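Galleries > Kitchen > Color

Pastels in the kitchen: do they do anything?

Every shop in Gotthorpe seems to have decided that a kitchen should be the color of after-dinner mints. The claim on the Rokari shelf card is that soft colors "bring calm to everyday cooking," and that bright food looks better against them. I have cooked in a white kitchen for 11 years and the calm has never shown up, so I wasn't expecting much from a change of bowls.

What follows is a table of pale tableware with play food for company. Play food is a kind test, as I see it. A toy strawberry doesn't leak or leave a stain in a pale bowl. A real one in February costs more than it should and does both. Still, if the colors can't manage to look good under these conditions, they won't manage it next to a tray of roast chicken. 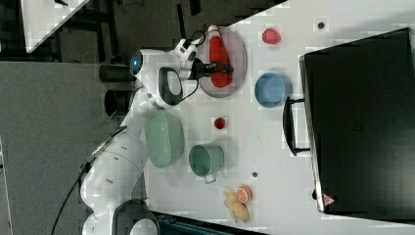
Mint green, light blue, then all that red and orange and yellow. The fruit wins easily. I'd give most of the credit to the orange half.

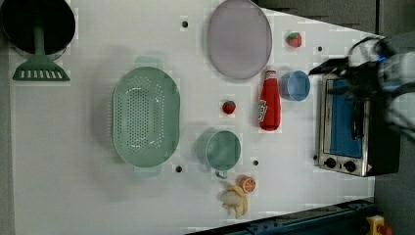
The colander is the one piece I'd think about buying. Mint or any other color, it has plenty of holes. The green spatula I could take or leave, and a ketchup bottle on its side makes me nervous in any color scheme.

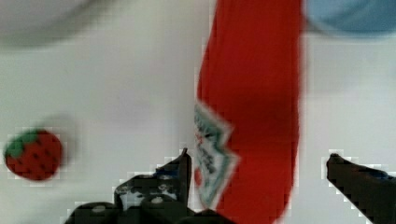
A strawberry and a lot of red. Up close I stop caring what color the dishes are.
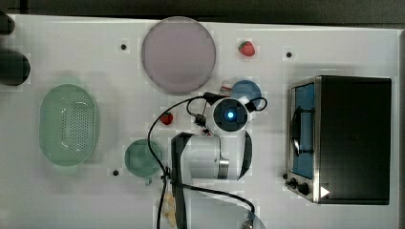
Mi-kyung Heo thinks I'm asking the wrong question. Matching was never the point of colored dishes, she told me over lunch on Tuesday: you buy the green colander so you can find it in the cupboard. She has kept hers on the same hook for years and says she'd know it in the dark, which seems to me to argue against the color, but I let it go.

I'll grant her the colander. The rest I'd want to see after about 200 trips through a dishwasher, when pale blue tends to turn into no color at all. The shelf card doesn't mention that.

Comments (3)

In-ho Kong
My pale green mugs went gray inside from tea. Outside still fine.

parsleyroot
You can't judge a plate with a toy banana. Put some beets on it.

Mi-kyung Heo
I said "in a dim kitchen," not "in the dark."

Related
Ilie enamel, four winters later
Is the Tronine dish rack worth the counter space?
Wooden spoons I have regretted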